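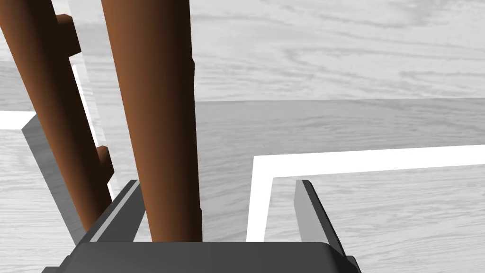 TV201 Screen Drama: Production and Form
Handout 4: The limited series and the recap economy
Revised 6/6/18

1. Terms

Limited series: a drama with a closed story, commissioned for one run. The contract normally covers the cast for that run only.

Anthology series: a drama that keeps its title and producers but changes story and characters each season. Cast members may return in new parts.

Serial: a drama in which the main story carries over from one season to the next. Contracts usually hold the lead cast for several seasons.

The trade press uses the first two terms loosely. In essays, use them as defined here.

2. Case study: Gelta

Gelta was made by Flotent as a limited series of five episodes and shown weekly from January. The story follows two sisters who run a seaside theatre. A second run was ordered after the third episode had gone out, and the title was then entered for awards as an anthology. The second run kept one of the two leads in a different part.

Points to note:

The change of category came after the first run had been written and shot. The ending of episode five is closed, and was left as it stood.

The weekly pattern gave each episode a separate press cycle. Compare Mersha, released by Plitard in a single day, where most reviews dealt with the whole run and few mentioned individual scenes.

Cold opens in Gelta are long. The one in episode two lasts 28 shots and has no dialogue until the titles.

3. The recap as a form

A recap is published soon after broadcast and assumes that the reader has either seen the episode or does not mind knowing the plot. It differs from a review in three respects: it follows story order, it gives little or no verdict, and it is written to a fixed length. One recap of Gelta, episode one, runs to 893 words, of which more than half is plot.

Headlines tend to name a character and an action in the past tense. The first paragraph restates the previous week's ending. Quoted dialogue is used for the final scene more than for any other.

Where a drama is based on real events, the recap often adds a second layer that compares the script with the record. Treat such comparisons with care. The writer is usually working from one or two published lives and seldom says which.

4. Written work

Choose one episode of Gelta or Mersha and two recaps of it. Set out where the recaps depart from story order and what is left out. Length: around 3000 words, not counting the shot list. Give episode and time code for every scene cited. Recaps are to be listed separately from reviews in the bibliography.

Reading for the next session: handout 5, sections 1 and 2.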